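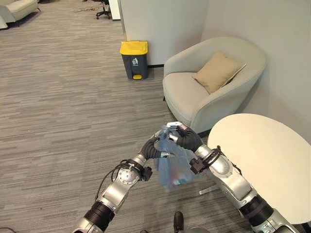
Re: Bags for the lounge bin

Hello all,

> The yellow lid bin in the Wadum lounge needs better bags.
> Can we try the light blue ones from Garetti?

I ordered 2 rolls in June, each with 30 bags. Please twist the top well before you carry a full one down.

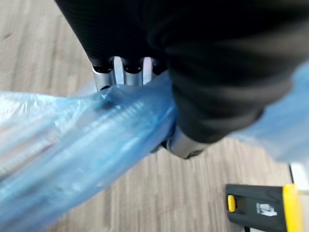

Which size should we order next time?
The 40 litre, as the smaller one slips off the rim.

Please also tell me if you find one with a hole.

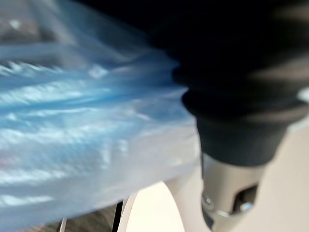 Light blue bag, gathered towards the right

Kind regards,
Selvanayagam office list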